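Juillet, 23 h passées

Pas écrit depuis le retour de Morine. Trop de choses, je note en vrac, je remettrai au propre plus tard (non).

Le déménagement d'abord. Enfin, pas encore le déménagement, la décision. Omolara a appelé à midi, j'étais dans la queue de la boulangerie, rien entendu, rappelé du trottoir. Elle a dit oui. Oui pour quitter l'appartement de la rue haute, oui pour la ville du bas, oui pour septembre. Huit mois qu'on tournait autour. J'ai oublié le pain.

Mal de ventre tout l'après-midi. Content pourtant. Les deux à la fois, comme avant les examens.

Fait les comptes sur un dos d'enveloppe. Il reste 2 676 euros sur le livret, la caution du nouveau logement en mange déjà une bonne part, et le camion est à 145 la journée sans le kilométrage. Si je vends le piano on respire. Pas envie de vendre le piano. Omolara ne me le demande pas, c'est pire. Elle a juste dit « on mesurera la cage d'escalier ». Je sais déjà ce que la cage d'escalier va répondre.

Le piano, donc. Personne n'en joue depuis papa. Je l'ouvre deux fois l'an, je fais la gamme de do, le fa du milieu colle, je referme. Un accordeur m'avait dit que ça ne valait plus la peine, c'était il y a longtemps, je ne sais même plus son nom, un grand avec un cartable. Appeler Ibrahim à ce sujet, sa soeur cherchait quelque chose pour les petits. Si c'est quelqu'un qu'on connait ça passe mieux.

Rangé le placard de l'entrée. Commencé, plutôt. Trouvé :
mes carnets de Vataton, tous, même le vert que je croyais perdu dans le train
une clé, aucune idée
les lettres de tante Uzor (on l'appelait comme ça, du nom de la maison, son prénom je l'ai appris à l'enterrement)

Les lettres m'ont pris deux heures. Assis par terre, la lumière du palier qui s'éteint toutes les trois minutes, se relever, rappuyer, se rasseoir. Elle écrivait comme elle parlait, sans point, avec la météo au début et les reproches à la fin. Dans une elle raconte qu'elle a marché jusqu'à la mer en partant avant le jour, seule, à soixante-dix ans passés, parce qu'elle voulait « voir si elle y était encore ». Et après direct la recette des prunes au vinaigre. Je recopierai la recette. Elle est incomplète, il manque la quantité de sucre, comme toujours chez elle.

Je me demande ce que j'ai répondu à cette lettre-là. Sans doute rien. J'avais vingt ans, je répondais une fois sur quatre, et en bas de page je mettais « grosses bises je file ». Toujours je file. Là encore j'écris en filant.

Relu un peu les carnets de Vataton aussi. Pas brillant. Beaucoup de pluie, beaucoup de plaintes sur la chambre, des pages entières sur une fille dont je n'ai pas écrit le prénom par prudence et que du coup je n'identifie plus. Une bonne page sur le marché aux poissons, une seule. Je la garde. Le reste, je ne sais pas. Omolara dit qu'on ne jette pas un journal. Elle n'en a jamais tenu.

18 h, descendu voir la proprio pour le préavis. Pas là. Laissé un mot sous la porte, remonté, me suis dit que le mot était trop sec, redescendu, impossible de le rattraper, il était passé entièrement. Écrit un deuxième mot pour adoucir le premier. Elle va croire que je suis fou.

Mangé debout. Tomates, fromage, le reste du riz. Chaleur pas possible, les volets fermés depuis ce matin et ça ne change rien sous les toits. Ça, je ne le regretterai pas. La vue oui. Le clocher, les deux tilleuls, la dame d'en face qui arrose à n'importe quelle heure. Je ne lui ai jamais dit bonjour, en onze ans. On se fait un signe du menton. Faudrait lui dire qu'on s'en va, mais comment, on crie ? Un carton à la fenêtre ?

Ibrahim a rappelé à 21 h, finalement c'est oui pour le camion, il conduit, moi je ne touche pas au volant avec mon dos. Pour le piano il demande à sa soeur. Il a parlé longtemps d'Andosance, du festival, des répétitions qui commencent trop tard, du ténor qui boude. Je l'écoutais à moitié, je regardais les lettres. Il s'en est rendu compte je crois. « Tu es où, là ? » J'ai dit dans le placard. Il a ri.

Dors mal d'avance. Le lit de la rue haute, le dernier été dedans. Je compte déja les choses en derniers, c'est idiot, il reste tout aout. Les dernières cerises sont passées, je ne les ai même pas vues comme dernières.

Demain :
– la banque avant dix heures
– cartons (demander au caviste, les siens sont solides)
– rappeler la proprio, ton normal
– prunes, essayer avec le sucre au pif
– écrire à maman, une vraie lettre, pas un je file

Relu ce qui précède, je laisse les fautes. Minuit moins dix. Il y a un moustique. Bonne nuit.

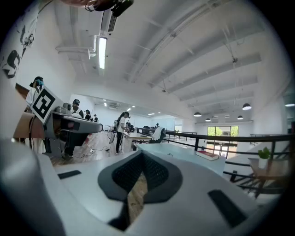

Grande pièce, murs blancs, poutres au plafond. Juillet.

Entrées récentes
Retour de Morine, les pieds en compote
Le carnet vert, ou comment je perds tout
Omolara et la soupe froide
Trois jours sans téléphone
Vataton sous la pluie (vieilles pages)

Contact | © Tous droits réservés, textes et photos | Haut de page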